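Session 4 handout: Shared Workshop Builds, the Wukau arm

Before you read this, dig out your wiring notes from last session, because I'm going to lean on them and I don't want to redraw the power side again. (My drawing got worse every time I did it anyway.)

So, where we are. The Wukau arm is bolted down, the joints all answer, and the Cikik board is talking to it at a decent rate. What we don't have yet is an arm I'd trust near anything I like. Tonight is homing, speed limits, and the first practice moves around ordinary household stuff: a towel, a mug, a couple of pots up on a shelf.

Homing first. Always home with the gripper open and the shoulder joint raised. I skipped the raised part once back in April and spent a whole evening straightening a bracket, so please learn from my bracket and not from your own! Run the homing script, wait for the second beep, then type the offsets into the sheet. If your elbow offset comes out different from last session, stop there and check the belt before you touch any numbers.

Speed. The Rajput controller will happily let you set 100 percent and it will not ask if you're sure. We cap it at 55 for open moves and drop to 2 for the last stretch before contact. Yes, 2 is painfully slow, and you'll want to nudge it up. Leave it alone until you've got a full set of clean runs in your log.

Now the practice layout. Soft things and hard things sit side by side on purpose, as a heap of cloth has no fixed shape and a mug has exactly one. I like the towel bunched up against the mug so you have to think about what the fingers will brush on the way in. The shelf matters too: it hangs over the back of the table, so a path that looks fine from the front can run straight into the board from underneath. Plan your lift so the wrist comes toward you first and goes up second.

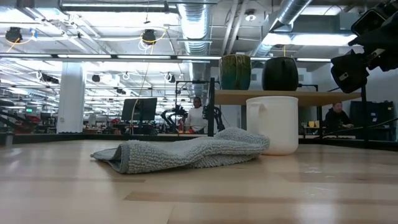
Can I use the same grip force for the mug and the towel?

You can, but you'll end up with a setting that's bad at both. Start at 70 on the Geken gripper scale for the mug and 53 for cloth, save them as two separate presets, and adjust from there.

A word on those presets, since half the trouble last time came from naming. Put the object first and the force second, so mug70, towel53. If you call something "test" or "new" I will delete it, I've warned you.

When you do the cloth moves, come straight down, close, pause, then lift a little and stop. Look at what you've got before you carry on. Pinching a single layer is fine for dragging but it tends to slip on a lift, and a big fistful drags the neighbors along with it.

For your log, write down the preset, the approach height, and what went wrong in plain words. "Caught the handle" is plenty.

Homework, due 21st September: one page on your lift path, with a side-view sketch that includes the shelf. Pencil is fine. Bring your offsets sheet too, and the small hex keys if you still have mine.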